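From: Roksolana Bilyk
To: terminal-ops list
Subject: Re: [terminal-ops] Moisture readings on bagged fertiliser, Flondbridge shed 7

Replying to the list as well, as the same point came up off-list from the Cordeiro side.

> We have had three parcels of bagged urea through Flondbridge since
> the spring and the outturn weights do not agree with the ship's
> figures. On the last one the draught survey gave us 3000 tonnes
> and the weighbridge total was lower. The receivers want to treat
> the whole difference as shortage. Our view is that part of it is
> survey error and part is torn bags not yet swept and rebagged.
> Separately, the probe readings in shed 7 are all over the place.
> Does anyone have a procedure they are happy to share? We are
> using the Trondatness one from before the berth was extended and
> it says nothing about sheds.

Taking the weights first. A draught survey on a part-laden ship in that basin is no better than half a per cent on a good day, and you do not get many good days at Flondbridge because of the swell at the outer marks. Half a per cent of 3000 tonnes is 15 tonnes. I would not accept a shortage claim based on one survey figure set against a weighbridge total unless both calibration records are on the table. Ask for the ballast soundings as well. On the Flernen parcel last season the whole argument came down to a trim correction that had been applied twice, and it took six weeks to find because people kept checking the weighbridge.

For bagged cargo the tally should come first and the weights second. If the tally agrees with the bill of lading, what you have is either underfilled bags or spillage, and those are different claims against different parties. Our tally sheets carry four columns: sound, torn, slack, wet. Slack and torn must not be put together. A slack bag may have left the plant slack.

Sweepings: weigh them per hold, before rebagging, and write the hold number on the ticket. If they are mixed in the shed you cannot go back. We had 1233 bags rebagged from one ship with no hold numbers on them and the surveyor, quite rightly, disregarded the lot.

Now the shed. The probe readings will scatter if any of the following apply:

- the stack has been in less than 24 hours and the core is still at hold temperature
- readings are taken on the door side only
- the probe is moved from wet to dry bags without being wiped
- the doors are open during the reading

We read at 14 points per stack, at the same points every time, marked with paint on the floor and a height on the wall. Morning reading before the doors are opened, second reading after the last truck. Humidity inside and outside is noted on the same line. Above 70 per cent outside, the doors stay shut except for loading, and the sheets stay on any stack not being worked. The old Trondatness procedure has the sheets coming off at the start of the shift, which was fine for steel and is wrong for urea.

Pallets: 7 high is too many for 50 kg bags if the parcel is staying more than a fortnight. The bottom tier cakes and then somebody books it as wet damage. We go to five and accept the loss of floor space. Leave a walkway of at least 60 cm along the walls, or you will have no means of reading the back row.

On torn bags at the ship's side, check the slings before blaming the gang. Rope slings with a worn splice will cut the same place on the bag every lift, and if you lay ten torn bags out in a row it shows. Cordeiro changed to flat webbing slings and their torn column dropped by more than half over two ships. I have their sling inspection form and will ask if I can pass it round.

The other item that was raised with me was the split of sweeping costs. Our contract has it to the stevedore up to the hook and to the receiver after it, with the shed counted as after. Yours may read differently and I would not rely on custom of the port for it.

I can send the reading sheet and the tally form as spreadsheets to anyone who writes to me directly. The list strips them out. The reading sheet has a tab for bulk which we no longer use and which you should ignore, as the conversion on it is for the old probe.

Next call on this is Monday, 14:00, same number as before.

Roksolana Bilyk
Cargo superintendent, Flernen
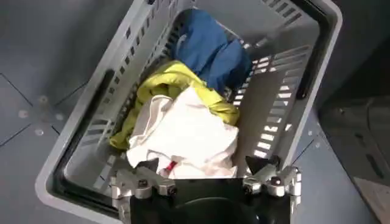
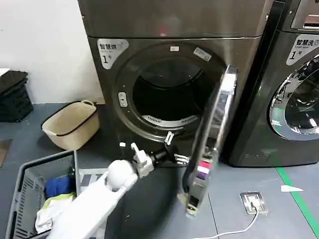 Plastic basket; dryer no. 1, door open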